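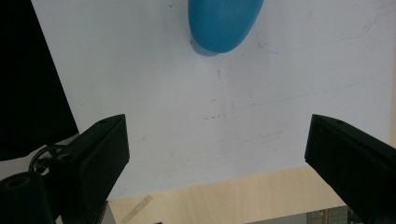 Robotics / Manipulation / Working Papers
Search papers, authors, keywords Go
August 15, 2019 By Mariama Kwofie and Triin Toom

4.2 Collection and screening of hand-held demonstrations

Demonstrations were recorded with the Plukar hand-held gripper, which carries its own camera and is moved directly by the operator. The camera is fixed to the body of the tool, so both fingers remain in view while the background changes with each movement of the wrist. The full set consists of 3373 recordings made by two operators at the Sudeck and Lacson sites. Collection began in January, after the camera mount had been checked at each site.

Every recording was divided into an approach phase, a closing phase and a release phase. The start of closing was marked by hand at the first frame in which the gap between the fingers became smaller. Frames before this point were used to train the approach model, and the remainder were passed to the grasp model described in Section 4.3.

Figure 2 gives a view from the hand-held tool with the fingers set wide apart. A blue, rounded object lies at the upper edge, against a large white board, and is only partly in view. Such frames were kept in the training set. An earlier version of the screening rule removed any frame in which the object touched the image border, and the model trained on that reduced set tended to stop short when the object lay far from the line between the fingers.

Marks on the working surface were also left in the images. The board in Figure 2 carries faint grey scuffs and small dark specks, and no attempt was made to clean these digitally. Brightness was adjusted for each recording as a whole, using the Zonton calibration routine, and was not changed from frame to frame.

A total of 281 recordings were set aside for testing before any labels were viewed. Both sites are represented in the test set. Where the operators disagreed on the start of closing, the earlier mark was used.

Figure 2. View from the hand-held gripper, fingers apart, with a blue object at the top of the image.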